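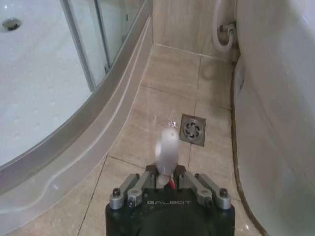

How long does a court have to publish its reasons after a fraud verdict?
Depends on the court. At Climitz it's normally 38 days from the verdict, longer if the judge asks for it, and she has asked for it.

kettlewick
Posted March 7, 2023
So we wait. For anyone who has been living a healthier life than me, this is the Drallus parking case. Firm takes money for airport parking, parks cars in a field belonging to someone else, two directors convicted in December, sentence still to come. I paid for a fortnight of "secure covered parking" and got my car back with a bird's nest in the grille. Would like to read what the judge made of that.

old_ferret
The nest was the covered part.

marram72
I thought the figure in the papers was 700 victims? The indictment says 1,492 bookings. Somebody can't add up.

kettlewick
Both can be right. Bookings aren't people. My brother-in-law used them four times, and he'd have gone back if the police hadn't taped off the gate.

pinfold
I'll say the unpopular thing. I don't think the younger director should have been convicted. He answered the phones. Plenty of people answer phones for a firm without knowing where the cars go.

marram72
He signed the lease on the field, pinfold.

pinfold
He signed what was put in front of him. Have you never done that at work?

marram72
Not for a field, no.

old_ferret
He also drove at least one customer's car to Nyberg and back for a wedding. That was in evidence on day 2, mileage and all. There was confetti in the footwell.

pinfold
Which is taking without consent and a cheek. It isn't fraud. I sat through most of the trial and the papers left out nearly everything his barrister said.

tealeaf_no_sugar
Can I ask something dull? I paid by card through Rultar, the booking site, and they say my contract was with Drallus so it's nothing to do with them. Do I have to wait for the reasons before I claim?

kettlewick
No need to wait. Go to your card provider and send the booking email and the bank statement. Rultar told me the same thing, in three very polite emails, each signed by a different department.

bramblegate
Careful though, mine was turned down because I'd left it too long. I'm appealing but wouldn't put money on it. Then again I put money on Drallus.

tealeaf_no_sugar
Thanks both. Will dig out the statement tonight.

pinfold
For what it's worth I hope everyone gets paid. I just don't want a lad of that age doing the same time as the man who thought it up.

marram72
That's what sentencing is for – and he's thirty-four. I've got shoes older than your idea of a lad.

old_ferret
Does anyone know if the field got its gate back?

kettlewick
Still in the evidence store, last I heard. The farmer has put up a bit of rope.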